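Blog » Domestic Matters » Clothes

This site uses cookies to remember that you have been before. Carry on reading and we'll take it that you don't mind.

The black pile 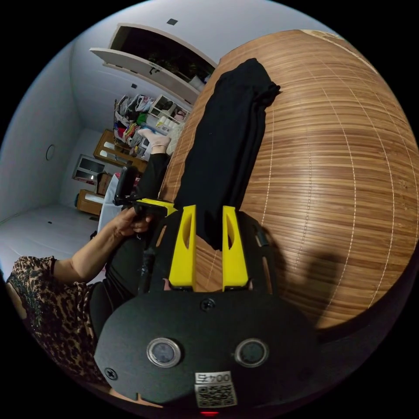
Smoothing one out on the bamboo mat, one end bunched and folded over.

2023-07-19

I own a great many black clothes. I didn't set out to. At some point in my twenties I bought a black jumper, liked it, and have been buying its relations ever since, so that opening my wardrobe is now much like looking into a coal shed. Getting dressed in April, when the mornings are still dim, is done by feel. I once wore what I took to be a cardigan to Ruairí Hayes's birthday lunch and found out on the bus that it was a pair of leggings with the legs round my shoulders. Ruairí said it was striking.

The trouble with black clothes is that folding them teaches you nothing. With a striped shirt you can see where you've gone wrong. A black one simply absorbs the mistake. You fold the sleeve in, you look down, and there is a dark shape that might be a neat rectangle or might have a whole arm wandering about underneath. I used to do all this on the bed, which has a navy cover, and I may as well have been doing it in a sack.

So now I have the bamboo mat. It's the slatted sort, thin strips of warm brown with rows of pale stitching running across, and against that a black top has edges. I can find a hem. I can find a second hem, and establish whether the two of them are on speaking terms. The stitching helps too, if you are the kind of person who likes a line to work to, and I am becoming that kind of person with some alarm.

The mat came from Grestar, the shop by the station that sells plant pots, doormats and one very expensive lamp. I went in for a washing-up brush. Zulema Ledesma was with me and said it would be rolled up behind a door within a month. It has been 3 months (I am writing the figure out large for her benefit) and it has been rolled up behind the door only twice, both times for visitors.

My method, such as it is. Lay the thing lengthwise, with as much of it flat as it will allow. Press down with the palm and push outwards. There is always one end that won't have it — the end that bunches up and folds over on itself and sticks a bit of fabric out to the side, like someone at a meeting with a further point. Leave that until last. If you fight it first, the other end joins in. Then sides to the middle, bottom up to the top, and over once more if the drawer is shallow. Mine is shallow. It's a Gajewski, inherited from an aunt, and it was built for handkerchiefs.

Jhosep Londoño, who used to work in a clothes shop and has views, tells me I should be folding in thirds and standing everything upright like files. I did try. Upright works beautifully for a full drawer. The minute you take out one top, the rest go over sideways, slowly, and you come back in the evening to a sort of landslip. I've gone back to stacks. The stack has the drawback that I only ever wear the top four things, but that was true before.

I should say a word about fluff. Bamboo slats don't shed any, which the navy bedspread did by the handful, but they do have gaps, and the fluff that comes off the clothes goes down there and settles. Once a week I take the mat to the back step and shake it. My neighbour Milagros Chávez keeps her windows open in summer and has started closing them when she hears the back door. We haven't discussed it.

The whole pile takes me 19 minutes on a good day, longer if the radio has a play on. There's one top that I have never managed to fold to the same size twice. It's from Brelluvley, it has some kind of drape at the side, and laid out flat it has no two edges that match. I've turned it over, I've turned it round, I've tried following the seams. At present it lives in a ball at the back of the drawer, where it seems content.

Next job is the socks, also black, all of them, and bought over so many years that no two have faded to quite the same shade. Kevin Guzmán suggests throwing the lot out and buying twelve identical pairs. I've told him I'll think about it, and I have put the kettle on instead.

Print this post | E-mail this to a friend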